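4.3. Ce que mesurent réellement les compteurs de sentier

La littérature sur les applications de randonnée présente volontiers la fréquentation déclarée par les usagers comme un substitut acceptable au comptage de terrain. Nos données n'autorisent pas cette conclusion. Sur le sentier de Somberg, l'application Relum a enregistré 1 161 passages pendant la période d'étude, un chiffre repris tel quel dans la documentation remise aux communes riveraines. Or un passage, au sens de Relum, correspond à l'ouverture d'une trace à moins de 500 mètres d'un point de départ. Un automobiliste qui consulte la carte sur le parking est donc compté comme un marcheur, tandis qu'un groupe scolaire guidé par un seul téléphone compte pour une personne.

On objectera que ces erreurs se compensent. L'argument revient souvent, par exemple chez Šimkus, dont le rapport sur la boucle de Jõgi défend l'idée d'un coefficient de correction unique, applicable à tout itinéraire balisé. Vaida Šimkus y reconnaît pourtant que ce coefficient a été ajusté sur un seul tronçon, en mars, hors saison. Nous voyons mal comment il pourrait valoir pour un sentier d'été fréquenté par des familles, et le rapport ne fournit aucun intervalle de confiance qui permettrait d'en juger.

La question des formulaires est plus délicate encore. Les questionnaires remplis depuis le téléphone, en cours de marche, surreprésentent les usagers équipés, ceux qui disposent de réseau et ceux qui ont quelque chose à signaler : une barrière cassée, un panneau manquant, un chien sans laisse. À Tudley, les réponses proviennent en majorité des abords immédiats de l'aire de pique-nique, là où la réception est bonne. En déduire que l'entretien doit y être concentré, comme le propose le gestionnaire, revient à cartographier la couverture mobile. Quant à la hausse de la « conscience environnementale » annoncée par les promoteurs de ces outils, elle repose sur une question posée aux seules personnes ayant conservé l'application après la sortie.

Restent les compteurs physiques, que l'on tient trop facilement pour une référence neutre. Les quatre modèles que nous avons examinés diffèrent par leur portée, leur temps de réarmement et la hauteur de pose recommandée. Leurs notices annoncent une portée allant jusqu'à 400 centimètres sans préciser la température ni la largeur du passage. Sur un chemin où l'on marche de front, deux promeneurs côte à côte produisent une seule impulsion.
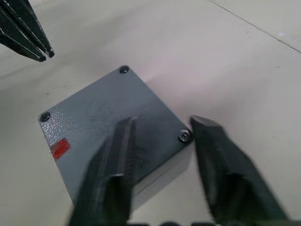
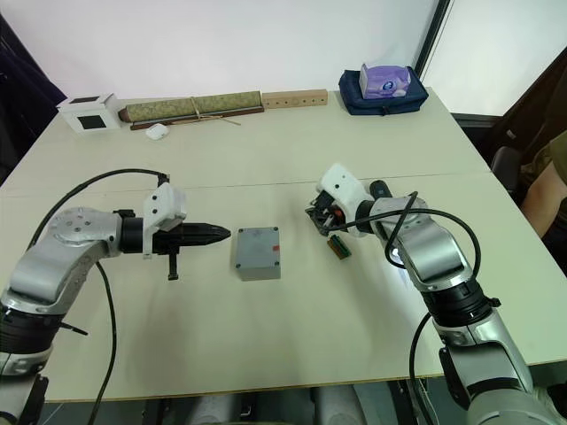
Figure 4. Boîtier gris posé sur une table de couleur claire.

La tenue des appareils dans le temps est rarement discutée dans les études de fréquentation, qui se contentent d'indiquer une date d'installation. Un compteur laissé plusieurs saisons au pied d'un hêtre subit l'humidité, les chocs et la curiosité des passants, et les séries publiées ne disent presque jamais si l'appareil a été remplacé ou seulement redressé. Le mode de fermeture mérite à cet égard plus d'attention qu'il n'en reçoit : des trous de vis ronds et noyés aux coins de la face supérieure, comme sur le boîtier de la figure 4 (première vue), peuvent retenir l'eau et les aiguilles lorsqu'un coffret est monté à plat. Nous n'avons trouvé aucun protocole de gestionnaire qui prévoie de les nettoyer, ni même de noter l'orientation de pose.

Dans ces conditions, nous avons renoncé à fusionner les deux sources en un indice unique. Les séries de Relum et celles des compteurs sont présentées séparément dans la section suivante, avec leurs lacunes. Les écarts entre elles ne nous paraissent pas interprétables à l'échelle de la journée, et nous restons réservés sur leur lecture à l'échelle du mois.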